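Gheorghița Ene has been making sausage in the same building in Jamlow since 2004, and she would like it known that she never wanted to be interviewed about it. "Write about the bread people," she told me on the phone. "They love to talk." She then talked for two hours.

The shop is called Zelenák, after the man who sold her the lease and, she says, forgot to take down his sign. She didn't take it down either. New signs cost money, and customers already called her Mrs. Zelenák, a name she answers to when they're buying more than a pound.

Her subject is the smoked garlic link, and her opinion of how most of us cook it is low. We boil it. We stab it with a fork "to let it breathe." We put it in a pan over a flame that would do credit to a blacksmith, then complain that it split.

"A sausage has a skin for a reason," she said. "You wouldn't poke holes in a raincoat."

Her own method needs a small oven, a ribbed metal tray and the ability to leave things alone for a while. The last item is the one customers find hard to source. She sets the links well apart, skips the oil, turns them once and won't discuss foil.
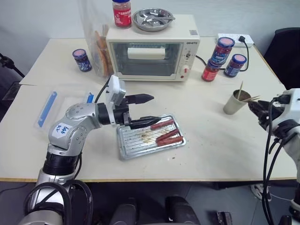 *Three links on a ribbed tray. Ene doesn't approve of scrubbing one too often.*

I asked if she'd ever written the recipe down. She had, once, for a food fair in Vomard, where the organizers wanted every seller to hand out a card. She wrote "pork, garlic, salt, smoke, mind your business" and had 191 of them printed. They went in a morning. People still bring them in and ask what the last ingredient is.

The garlic is a sore point. For years she bought it from a grower out past Cumska, who raised his prices every March and blamed the rain, or the lack of it. They fell out over 56 heads that she says were sprouting and he says were "lively." She now grows some of her own behind the shop. It's worse garlic, she admits, but it doesn't argue.

She came to the trade sideways. Her father kept pigs, and her mother kept the books and regarded the pigs as a rounding error. Ene trained as a dental assistant and lasted 5 months. "People are afraid of you before you even open your mouth," she said. "Then they have to open theirs." When the Zelenák lease came up, she had a smoker borrowed from an uncle and a loan officer who had made the mistake of accepting lunch. 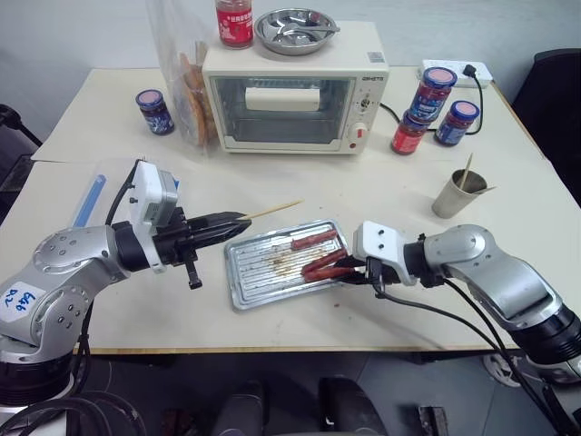 The first winter was bad. She sold so little that she ate the stock herself, and for a long stretch she couldn't look at a sausage without wanting soup. What saved her was a funeral. The family ordered far too much, the guests took the leftovers home in napkins, and by the following week there was a line at the door. She sent flowers, late, and felt strange about it.

Does she have plans to expand? A man in a very clean jacket came by to talk about supermarkets. He wanted a thinner link, a longer shelf life and a cartoon pig. She gave him a plate and watched him eat two helpings, and then she told him no. He bought a dozen on the way out and asked for a discount.

As for retirement, she's considered it. Her knees are in favor. Her nephew has offered to take over the smoker, and he has good hands but, in her view, an unhealthy interest in paprika.

"He can have it when he stops improving things," she said, and went to see who was at the counter.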